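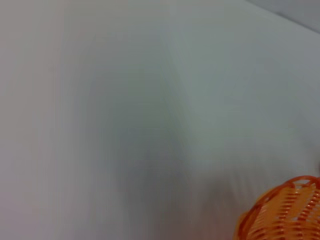 图1 腕部视角,浅色表面与右下方的橙色塑料筐

分拣工位自动化设备安全检查表(附检查意见)
适用范围:Trandar 厂房二层分拣线,Senard 机械臂工位及相邻人工工位
检查频次:每月一次,本表为9月份记录
判定:合格 / 整改 / 不适用

一、工位与台面

1.1 台面清洁,无积液、碎屑及松动部件。
判定:合格
意见:接班前擦拭已写入交接单。清洁剂须等挥发后再恢复自动运行,交接单上未写等待时间,建议补充。

1.2 塑料筐按定位线摆放,筐口不超出台面边缘。
判定:整改
意见:定位线磨损,靠过道一侧已难以辨认。人工工位的员工习惯把筐往自己一侧拉,便于取放,机械臂按原坐标放件时会碰到筐沿。重新贴线,并在示教程序中增加筐位确认步骤。

1.3 塑料筐无开裂、毛刺,筐条无断裂。
判定:合格
意见:抽查在用筐,剔除的破损筐已送回库房。破损筐过去由取筐的人随手挑出,现改为上筐前统一检查,责任岗位为补料岗。

1.4 台面照度满足腕部相机与人工作业要求。
判定:合格
意见:人工侧实测1,000 lx。下午有斜射光,遮光帘应保持放下。

二、防护与急停

2.1 急停按钮位置明显,周围无堆放物,动作可靠。
判定:合格
意见:逐个按下测试,均能切断动力并需手动复位。复位后须由操作员在面板上二次确认。

2.2 安全光幕无遮挡,触发后机械臂停止。
判定:合格
意见:用标准测试棒在上、中、下位置测试,均触发。

2.3 维护门联锁有效,无短接。
判定:整改
意见:门锁舌松动,关门后需再推一下才吸合。联锁本身有效。更换锁舌前,每班开机时由班长检查一次并签字。

2.4 协作模式下限速设定与风险评估文件一致。
判定:合格
意见:设定值与文件第19页一致。修改权限仅保留给设备工程岗,产线账号已取消该权限。

三、末端与相机

3.1 夹爪指垫无脱胶,紧固件标记线对齐。
判定:合格
意见:指垫累计使用已接近2,000小时,下次停机时更换,不等到脱胶。

3.2 腕部相机固定牢靠,镜头清洁,线缆在全行程内无拉扯。
判定:合格
意见:线缆在第五轴附近有轻微磨痕,已加护套。快速移动段图像拖影明显,该段图像不得用于筐位判断,应在减速到位后再取图。程序现按此执行。

3.3 断气、断电时夹爪保持状态符合说明书。
判定:合格
意见:断气后工件未掉落,保持时间60秒。超过该时间的情况未测试,人员仍不得进入夹爪下方。

四、人员与岗位变化

4.1 调整岗位的员工完成培训并有记录。
判定:整改
意见:原分拣岗转为补料与巡视后,培训记录只有设备操作部分,缺卡料处理。卡料是目前人员进入防护区的主要原因,应优先补训。补训完成前,卡料由班长处理。

4.2 巡视岗的站位与休息安排合理。
判定:整改
意见:搬抬次数比改造前减少,但连续站立和盯屏时间变长。员工反映夜班后半段容易漏看提示灯。建议在提示灯之外增加声音提示,巡视岗与补料岗每两小时轮换。排班表下月起试行。

4.3 节拍由设备决定时,人工侧可自行暂停上游来料。
判定:合格
意见:暂停按钮在人工工位右手侧。询问当班员工,均知道位置。部分员工担心按下后影响班组产量考核,因此不愿使用。已与生产部确认,安全性暂停不计入停机考核,该规定需在班前会上说明并张贴。

4.4 新增设备报警有对应的处理说明,且现场可查。
判定:合格
意见:Kudo 控制面板上的报警代码与现场手册对应。手册为外文与中文对照,中文部分第二章有两处单位写错,已用贴纸更正,待供应商换页。

五、记录与遗留事项

5.1 上次检查的整改项已关闭。
判定:整改
意见:地面线槽盖板已更换。输送带末端护罩仍为临时件,正式件由 Skernano 供货,尚未到厂。临时件固定可靠,允许继续使用至下次检查。

5.2 程序变更有版本号与审批。
判定:合格
意见:本月变更一次,内容为放件高度调整。变更后空载试运行记录齐全。

整改汇总
1.2 重贴定位线,增加筐位确认:设备工程岗,一周内
2.3 更换锁舌:维修岗,下次停机
4.1 卡料处理补训:生产部,两周内
4.2 声音提示与轮换排班:生产部与设备工程岗,下次检查前
5.1 正式护罩安装:维修岗,到货后三个工作日内

复查时间:星期一 14:00,先查2.3与4.1。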